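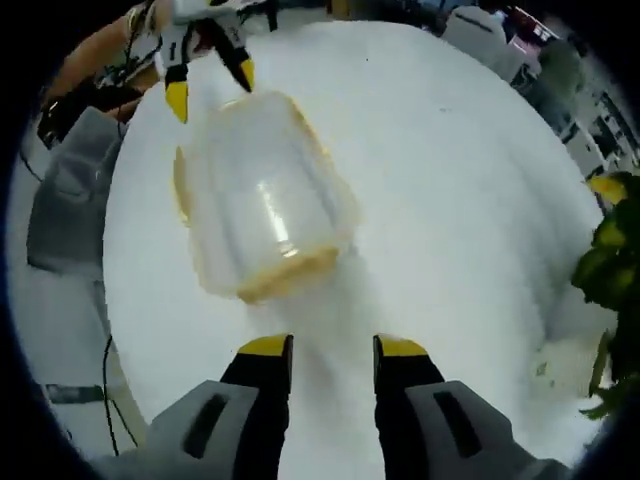

Clear plastic container and the white table

Plastic tubs smell of curry no matter what I do
Asked by Candela Campos, Surnville

Hello all, I hope this is the right section. I batch cook for my dad and freeze everything in clear tubs, and after a big curry in August two of them still smell so strongly that his rice pudding tasted of cumin (he was very sweet about it, but still). I've tried dish soap, the dishwasher twice and leaving them overnight with lemon juice. Is there anything left to try, or do I give up and buy glass? I'd rather not, as he finds glass heavy.

3 answers

Peninah Makori
Oh, I feel for you, my mother's tubs were just the same! Make a thick paste of baking soda and water, smear it all over the inside, and leave it a full day. Rinse, dry, then stand the tub on a sunny windowsill with the lid off for a couple of days. Do the lid separately – if yours has a rubber seal, pull that out and wash it too, as that's where most of my smell was hiding. It may take two rounds.

Makis Kouris
just buy new ones

Uldis Raudsepp
Peninah's way is good. I also stuff mine with crumpled newspaper, close the lid and forget it for a few days. Let the curry cool before it goes in next time, and keep one tub only for spicy things. Mine has a C on the bottom in marker – my wife's idea, and we've had peace ever since.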